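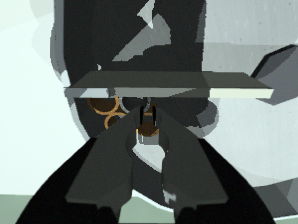
Stekix – Simulierte Greifepisoden am Rundförderer

Suche Suchbegriff eingeben Suchen

Datenkarte und Hinweise zur Verwendung, Version 2
Stand: 11.6.23
Herausgegeben von der Arbeitsstelle Handhabungssoftware, Standort Stastinberg

1 Zweck des Datensatzes

Stekix enthält simulierte Aufzeichnungen einer Vereinzelungsaufgabe: Ein sechsachsiger Roboterarm mit Parallelgreifer entnimmt Kleinteile aus einem runden Förderer und legt sie in einer Schale ab. Der Datensatz dient der Entwicklung und dem Vergleich von Verfahren zur Teileerkennung, zur Greifpunktbestimmung und zur kollisionsfreien Bahnplanung. Für die Auslegung realer Anlagen ist er nicht vorgesehen.

Sämtliche Daten wurden in einer Simulationsumgebung gerendert. Aufnahmen von Personen oder aus Produktionsräumen sind nicht enthalten.

2 Umfang und Aufbau

Der Datensatz umfasst 90 Episoden. Davon sind 26 für die Validierung zurückgestellt und im Verzeichnis val abgelegt, die übrigen liegen unter train. Eine Episode beginnt mit der Grundstellung des Arms und endet mit der Ablage oder mit einem Abbruch durch die Ablaufsteuerung. Abgebrochene Episoden wurden nicht entfernt und sind im Feld status gekennzeichnet.

Verzeichnisstruktur:

train/ – Episoden für das Training
val/ – Episoden für die Validierung
meta/ – Szenenbeschreibung, Kalibrierung, Gelenkgrenzen
tools/ – Lese- und Prüfskripte

Je Zeitschritt werden Gelenkwinkel, Gelenkgeschwindigkeiten, Greiferöffnung, Werkzeuglage sowie die Bilddaten der Übersichtsansicht und der Greiferansicht gespeichert. Die Zeitstempel beider Ansichten stammen aus demselben Simulationstakt; ein nachträglicher Abgleich ist nicht erforderlich.

3 Szene

Roboter, Förderer und Schale stehen auf einem gemeinsamen weißen Tisch. Der Ursprung des Weltkoordinatensystems liegt im Fußpunkt der Roboterbasis, die z-Achse weist nach oben. Die Lage der Schale ist je Episode in meta/szene.json eingetragen und darf vom Planer nicht als konstant angenommen werden. Auf der Förderfläche verläuft eine schmale Leiste von der Nabe zum Rand; sie ist als Hindernis modelliert und in der Kollisionsgeometrie enthalten. 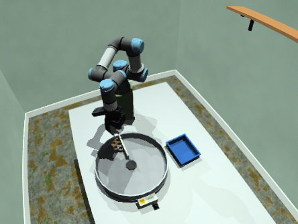
Muss die Nabe des Förderers bei der Bahnplanung gesondert berücksichtigt werden?

Die Nabe ist Bestandteil der Kollisionsgeometrie und wird beim Laden der Szene automatisch berücksichtigt. Wer ein eigenes Kollisionsmodell verwendet, trägt sie als Zylinder ein; die Abmessungen stehen in meta/szene.json unter nabe. Eine vereinfachte Hülle ist zulässig, verringert jedoch den Anteil der erreichbaren Griffe in der Mitte des Förderers.

4 Softwarekomponenten

Die Aufzeichnungen wurden mit zwei Modulen erzeugt, deren Schnittstellen in der Datenablage erhalten geblieben sind.

Maden (Wahrnehmung): Segmentierung der Teile in der Greiferansicht, Schätzung der Teilelage, Bewertung der Griffkandidaten. Bei sich überdeckenden Teilen gibt das Modul nur Kandidaten aus, deren Kontaktflächen in der Ansicht zu erkennen sind. Verworfene Kandidaten werden mit Begründungscode protokolliert.

Birhane (Planung und Ablauf): Bahnplanung im Gelenkraum, Annäherung auf einer Geraden, Überwachung der Greiferöffnung, Ablage. Der Ablauf ist als Zustandsautomat ausgeführt. Jeder Zustandswechsel erscheint mit Zeitstempel in der Datei ablauf.csv.

Die Module können getrennt ersetzt werden. Für Vergleiche ist anzugeben, welches Modul ausgetauscht wurde und welches in der mitgelieferten Fassung verblieb.

5 Installation und Prüfung

Die Leseskripte setzen eine aktuelle Python-Umgebung voraus. Nach dem Entpacken ist zunächst die Vollständigkeit zu prüfen:

pip install -r tools/requirements.txt
python tools/pruefen.py --wurzel .

Das Skript vergleicht Prüfsummen und meldet fehlende Zeitschritte. Eine einzelne Episode wird wie folgt ausgegeben:

python tools/anzeigen.py --episode 29 --ansicht greifer

6 Annotationen

Zu jedem Bild liegen Instanzmasken und Teilelagen vor. Die Masken stammen unmittelbar aus dem Renderer und wurden nicht von Hand nachgezogen. Verdeckte Bereiche eines Teils sind in einer zweiten Maske hinterlegt, sodass sichtbarer und vollständiger Umriss getrennt ausgewertet werden können. Die Greiferfinger bilden eine eigene Klasse. Schale und Förderer sind ebenfalls maskiert, ihre Schatten jedoch nicht.

7 Bekannte Einschränkungen

Die Beleuchtung erzeugt in der Greiferansicht harte Schattenkanten. In der blauen Schale liegen beleuchtete und nahezu schwarze Bereiche unmittelbar nebeneinander, und ein ringförmiges Teil nahe einer solchen Kante wird von rein farbbasierten Verfahren unvollständig erfasst. Hinzu kommt, dass durch die Öffnung eines Rings der Schalenboden sichtbar sein kann. Die Instanzmaske schließt diese Öffnung aus.

Kontaktkräfte werden vom Simulator vereinfacht berechnet. Aussagen über Haltekraft oder Verschleiß lassen sich aus den Daten nicht ableiten.

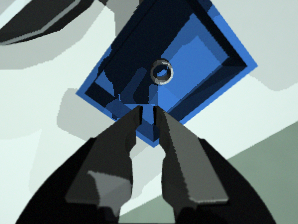

Rommel Espiritu regt an, die Ablageprüfung künftig auf die Teilelage zu stützen und das Farbsignal nur noch als Plausibilitätswert zu führen; die Schwelle für den Farbabstand sei bei ungünstiger Beleuchtung kaum sinnvoll einzustellen. Der Vorschlag ist unter den offenen Punkten erfasst. Bis zu einer Entscheidung bleibt das Feld ablage_farbe unverändert bestehen.

8 Änderungen gegenüber der Vorversion

– Gelenkgrenzen in meta/ auf Radiant umgestellt
– Begründungscodes für verworfene Griffkandidaten ergänzt
– Fehlerhafte Werkzeuglage beim ersten Zeitschritt korrigiert (gemeldet im Februar)
– Aufteilung in train und val neu festgelegt; Ergebnisse der Vorversion sind nicht unmittelbar vergleichbar

9 Nutzung und Rückmeldungen

Die Nutzung für Forschung und Lehre ist unter Nennung des Datensatznamens und der Version gestattet. Die Weitergabe veränderter Fassungen setzt voraus, dass die Änderungen in einer eigenen Datei dokumentiert sind. Fehlermeldungen werden über die Vorgangsliste des Repositoriums entgegengenommen; anzugeben sind Episodennummer, Zeitschritt und die Ausgabe von pruefen.py.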